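Stirska Releases Planning Software for Handling Flexible Materials

Stirska has released a new version of Dukwood, its motion planning software for two-armed manipulation of cloth, tubing and other materials that change shape when handled. The release became available to partner laboratories in February.

Earlier versions of Dukwood planned each arm separately and reconciled the two paths before execution. The new planner treats both grippers as one system and updates its estimate of the material 20 times per second. It also includes a revised perception module, developed with the Tuominen laboratory at Lusham, that separates an object from the surface under it when the two are close in color.
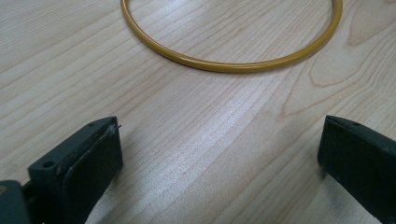
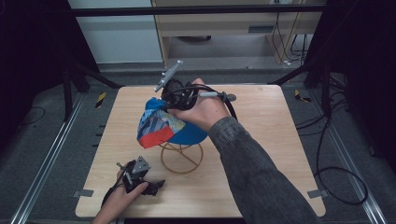
Tabletop work with grippers. First image: a yellow loop on the table, seen from a hand-held gripper. Second image: two hand-held grippers at the table, one pressing into a patterned cloth over a blue dome-shaped object.

The planner was tuned on 717 recorded demonstrations, of which 273 involve fabric. Recordings that did not pass an automatic check for timing errors were excluded before tuning began.

Stirska will support the previous version for five months. Laboratories that use custom gripper models will need to convert their configuration files, and a conversion tool is included in the release. Documentation and installation packages are available through the Dukwood partner portal.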